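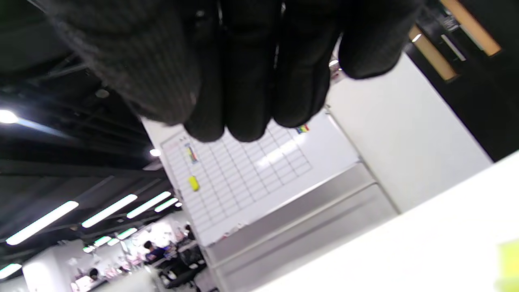
Aufnahme mit dem Handgreifer: schwarzer Strickhandschuh vor dem Whiteboard

Suchbegriff eingeben Suchen

Zwischenbericht Projekt Skastora, zweites Förderhalbjahr

Liebes Team bei Clistden,

im letzten Bericht hatte ich versprochen, diesmal weniger über Bestellungen und mehr über Daten zu schreiben, also los. Wir haben jetzt 156 brauchbare Demonstrationen mit dem Handgreifer im Kasten, und zum ersten Mal habe ich das Gefühl, dass die Methode trägt (im Herbst war ich mir da ehrlich gesagt nicht so sicher, das haben Sie am Telefon vermutlich gehört).

Kurz zur Erinnerung, worum es uns geht: Wir wollen wissen, ob ein Greifarm Handgriffe aus Aufnahmen lernen kann, die ein Mensch mit dem Greifer in der Hand gemacht hat, und zwar in ganz normalen Büroräumen mit allem, was dort herumsteht und herumläuft. Kein Labortisch mit schwarzem Tuch. Die Aufgaben sind klein: etwas vom Tisch nehmen, etwas ablegen, etwas von einer Hand entgegennehmen. Das Letzte ist das Schwierigste und auch das, wofür Sie uns im Antrag die meisten Fragen gestellt haben.

Was gut läuft

Die Lageschätzung! Die Kamera sitzt ja direkt am Greifer und kippt bei jeder Bewegung mit, die Wand steht also ständig schief im Bild, und im ersten Halbjahr ist uns dabei gern mal die Bahn weggelaufen. Seit März rechnen wir mit dem Verfahren von Wanigasekara statt mit unserer eigenen Bastelei, und der Ausschuss ist deutlich kleiner geworden. Von den letzten 28 Aufnahmen mussten wir zwei wegwerfen. Beim Stand vor der Umstellung waren es von ebenfalls 28 noch 11. Das sind kleine Zahlen, ich weiß, und die beiden Blöcke stammen auch nicht aus demselben Raum. Einen sauberen Vergleich reiche ich nach.

Was mich überrascht hat: Flächen mit feinem Raster helfen sehr. Ein Whiteboard mit grauen Tabellenlinien und ein paar bunten Magneten ist für die Zuordnung von Bild zu Bild ein Geschenk, eine leere weiße Wand daneben ist das Gegenteil. Schwierig sind auch Lichtreflexe mitten auf der Tafel, die wandern mit der Kamera mit und sehen für den Algorithmus aus wie ein Punkt, der sich bewegt. Wir maskieren sie inzwischen vor dem Abgleich. Das kostet Rechenzeit, aber die haben wir nachts ja reichlich.

Was hakt

Die Handschuhe. Für die Übergaben ziehen wir dunkle Handschuhe an, damit die Hand sich im Bild klar abhebt und die Hautfarbe keine Rolle spielt. Vor Weiß klappt das prima. Sobald die Hand aber vor dunklem Hintergrund liegt, etwa vor der offenen Decke mit den schwarzen Trägern, verliert die Segmentierung die Kontur, und aus vier gekrümmten Fingern wird ein Klumpen. Wir haben 21 Übergaben von Hand nachgezeichnet und das Modell damit nachtrainiert. Besser ist es geworden, gut noch nicht. Mein Vorschlag wäre, ein zweites Paar in einer hellen Farbe dazuzunehmen und beide Sätze gemischt zu trainieren, das Geld dafür liegt noch im Posten Verbrauchsmaterial.

Der zweite Punkt ist die Nähe. Wenn die Hand das halbe Bild füllt, bleibt für die Lageschätzung nur der Rest, und genau das passiert in der letzten Phase jeder Übergabe. Zurzeit überbrücken wir diese Phase mit dem Beschleunigungssensor. Kurz geht das gut, bei langsamen Übergaben driftet es – und langsam sind leider gerade die vorsichtigen Leute, deren Bewegungen wir eigentlich haben wollen.

Dann noch der Hintergrund: Menschen an ihren Schreibtischen sind oft mit im Bild, klein und unscharf, aber sie sind da. Vor der Weitergabe an die Partner in Ivstead läuft deshalb ein Filter über alles, der Personen im Hintergrund unkenntlich macht. Die behandschuhte Hand im Vordergrund lässt er stehen (in der ersten Version tat er das nicht, das war ein sehr unbrauchbarer Datensatz).

Geld und Zeit

Beim Personal liegen wir im Plan, bei den Geräten etwas darunter. Der zweite Greifer ist bestellt, der Liefertermin hat sich zweimal verschoben. Ich würde das übrige Gerätegeld gern in Speicherplatz umwidmen und schicke dazu einen eigenen Antrag, eine halbe Seite, versprochen.

Wie es weitergeht

Bis zum nächsten Bericht will ich drei Dinge haben: den Vergleich der beiden Lageschätzungen im selben Raum, den gemischten Handschuhsatz und die ersten Übergaben am echten Arm. Auf den dritten Punkt freue ich mich am meisten und rechne dort auch mit dem meisten Ärger. Die Rohdaten der ersten Blöcke liegen schon auf dem gemeinsamen Laufwerk, die Beschreibung der Ordner dazu hinkt noch hinterher.

Fragen gern wie immer direkt an mich, am besten vormittags.

Diese Website verwendet Cookies. Mit der weiteren Nutzung erklären Sie sich damit einverstanden. Akzeptieren Mehr erfahren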